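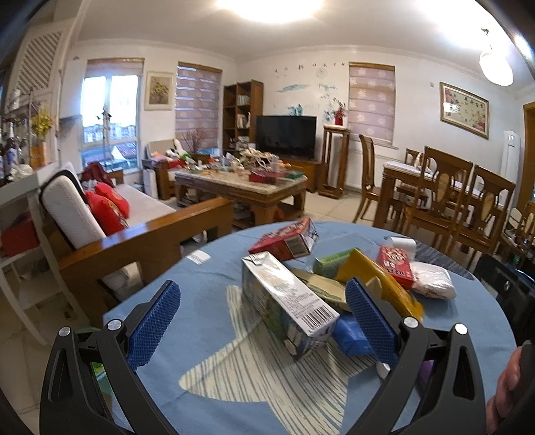
Culton Street Neighbors Association
Minutes of the regular meeting
March 8, 2019

Present: Wilmer Espinoza (chair), Mrs. Cuadros, Mr. Lesier, Dana Istora (minutes), and residents as per the sign-in sheet.
Apologies: the Hallorans.

The meeting opened at the Cuadros home. The minutes of the previous meeting were read and approved with one correction: the hallway light was reported by Mr. Lesier, not by the chair.

1. Food parcels
Groceries brought by members were put on the round table in the living room and sorted during this item. Milk in cartons was accepted this time. It will go in the parcels delivered first and will not be stored. Mrs. Cuadros asked that boxed and packaged goods be kept together and that soft items in plastic bags be packed last, on top. Agreed.

The parcel list now stands at 61 households. Mr. Lesier asked if households that did not answer the door last time should stay on it. Agreed to keep them on until April and to leave a note at each address.

Labels: the small ones do not hold well on the bags. Agreed to tape them down. Members are to write the street number only — no family names on the outside.

Opened packages will not be accepted. Dana Istora to add this to the notice in the laundry room.

2. Money
Balance brought forward was $550. The chair proposed spending up to $200 on rice, cooking oil and diapers, which are always short. Mrs. Cuadros thought oil should come first. Seconded by Mr. Lesier and carried, 4 in favor, none against. Receipts go to Dana Istora.

3. Storage
The closet at the back of the building is damp along the outside wall. Nothing made of cardboard is to be left there. Mrs. Cuadros will keep dry goods at her place until the landlord has looked at it. Wilmer Espinoza to call the landlord again.

4. Delivery routes
Mr. Lesier will take the even side of the street and the chair the odd side. The upper floors at the corner building need two people, as the elevator is still out. Names to be given to the chair.

5. Other business
A resident asked about the spring yard sale. Held over to the April meeting.
The folding cart has not been returned — whoever has it is asked to bring it back.

Next meeting in April, same place. Date to be posted.

Minutes taken by D. Istora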